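라이브 드로잉 경연 ‘루테마’, 대진 방식과 채점 기준 변경

11월 13일 | 문화행사팀

만화·애니메이션 행사 플레다인(Fledine)의 무대 프로그램인 라이브 드로잉 경연 ‘루테마(Lutema)’가 올해 대회부터 대진 방식과 채점 기준을 변경한다. 운영사 하페타(Hapeta)는 개정 규정집을 참가 팀에 배포하고 예매 페이지에도 같은 문서를 게시했다. 개정 사항은 예선, 본선, 결선에 모두 적용된다.

루테마는 작가 2인이 한 팀을 이루어 무대 위 대형 패널에 동시에 그림을 그리고, 상대 팀과 화면을 나누어 쓰면서 점수를 겨루는 형식이다. 제한 시간은 경기당 25분으로 종전과 같다. 시간 측정은 진행자의 구두 신호 대신 무대 상단 계시기를 기준으로 하며, 계시기가 0을 표시한 뒤에 그은 선은 채점 대상에서 제외한다. 계시기에 장애가 발생하면 기록석의 예비 계시기를 적용하고, 두 기기의 표시가 다를 경우에도 예비 계시기를 우선한다.

대진은 단판 토너먼트에서 조별 리그와 결선을 결합한 방식으로 바뀐다. 본선 진출 팀은 모두 아홉 팀이며, 세 팀씩 한 조로 편성되어 조 안에서 각각 한 차례씩 맞붙는다. 각 조 1위가 결선에 오르고, 결선은 세 팀이 하나의 패널을 동시에 사용하는 3자전으로 치른다. 조별 리그에서 승수가 같으면 심사 점수 합계, 관객 점수 합계, 맞대결 결과의 순서로 순위를 정한다. 세 항목이 모두 같을 때는 추첨을 실시한다.

채점 항목도 조정됐다. 기존 규정은 완성도, 주제 해석, 무대 진행을 같은 비중으로 평가했으나, 개정 규정은 주제 해석의 비중을 높이고 ‘화면 개입’ 항목을 신설했다. 화면 개입은 상대 팀이 먼저 그린 도형이나 인물을 자기 팀 그림의 일부로 전환하는 행위를 뜻한다. 상대 팀의 그림을 단순히 덧칠해 가리는 행위는 점수로 인정하지 않으며, 같은 영역을 연속해서 가릴 경우 주심이 경고한다. 경고가 2회 누적된 팀은 해당 경기에서 화면 개입 점수를 받지 못한다.
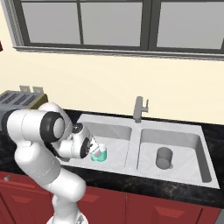
싱크대 위에서 컵을 쥔 흰색 로봇 팔. 렌더링 이미지

주제어는 경기 시작 직전에 공개한다. 주제어 목록은 행사 사무국이 비공개로 작성하며, 심사위원과 참가자는 사전에 열람할 수 없다. 경기 중간에는 관객이 제출한 단어 가운데 하나를 추첨해 추가 주제어로 제시한다. 추가 주제어를 반영하지 않더라도 감점은 없으나 주제 해석 항목의 상위 구간 점수는 받을 수 없다. 등록 상표, 실존 인물의 이름, 관람 등급에 맞지 않는 표현은 추첨 대상에서 제외된다.

관객 투표는 함성 크기 측정을 폐지하고 좌석별 단말 투표로 일원화한다. 투표 창은 경기 종료 후 2분간 열리며, 한 좌석에서 한 번만 유효하다. 입석 관람객은 입장 시 받은 손목띠의 번호를 입력해 투표한다. 집계 프로그램은 아르니코(Arnico)가 공급한다. 중복 입력은 최초 입력만 인정하고, 통신 장애로 전송되지 않은 표는 별도로 복구하지 않는다.

경기 규정을 담당하는 네자티 야즈즈(Necati Yazıcı)는 “함성 측정은 마이크 위치와 좌석 배치에 따라 편차가 컸다”며 “객석 구역별 기록을 비교한 결과 보정만으로는 편차를 줄이기 어렵다고 판단했다”고 말했다. 그는 함성 측정 장비를 철거하지 않고 현장 음향 점검용으로 계속 사용할 예정이라고 덧붙였다.

사용 재료는 수성 마커와 수성 페인트로 제한된다. 유성 재료, 분사식 도료, 접착제를 사용하는 콜라주는 허용하지 않는다. 각 팀은 개인 도구를 반입할 수 있으나 경기 전 검수를 받아야 하며, 검수를 통과한 도구에는 식별 스티커를 부착한다. 패널은 흰색 무광 코팅 합판으로 통일하고 경기마다 새 패널로 교체한다. 경기 도중 도구가 파손되면 기록석에 비치된 공용 도구로 바꿀 수 있으며, 교체에 걸린 시간은 보전하지 않는다.

심사위원장은 일러스트레이터 코랄리 볼저(Coralie Bolger)가 맡는다. 볼저는 본선과 결선 전 경기의 채점표를 경기 당일 공개하겠다고 밝혔다. 채점표에는 심사위원별 점수와 항목별 소계가 표시되며, 서술 평가는 해당 팀에만 전달된다. 점수에 대한 이의 신청은 결과 발표 직후 팀 대표가 기록석에 서면으로 제출해야 한다. 계산 착오와 규정 적용 오류만 심의 대상이며 심사위원의 평가 내용은 대상에서 제외된다.

완성된 패널의 소유권은 운영사에 귀속되고, 그림의 저작권은 각 팀이 보유한다. 운영사는 행사 기록과 홍보 목적에 한해 패널 사진을 사용할 수 있다. 결선 패널은 경기 후 전시 구역으로 옮기며, 나머지 패널은 현장 경매에 부친다. 낙찰 패널은 페인트 건조 상태를 확인한 뒤 인도한다. 택배 발송은 지원하지 않으므로 낙찰자는 운반 수단을 직접 마련해야 한다.

예선은 온라인 제출 방식으로 진행한다. 참가 희망 팀은 편집하지 않은 작업 영상과 완성본 사진, 팀원 2인의 참가 동의서를 접수 페이지에 등록해야 한다. 영상은 작업 면 전체가 보이도록 고정 촬영한 것이어야 하고 배속 처리한 영상은 반려된다. 본선은 내년 5월 플레다인 주 무대에서 열린다. 일반 입장권 소지자는 추가 요금 없이 조별 리그를 관람할 수 있으며 결선은 좌석 지정권이 필요하다.

공유 25 | 댓글 9

기사 문의: 문화행사팀 | 무단 전재 및 재배포 금지 | 맨 위로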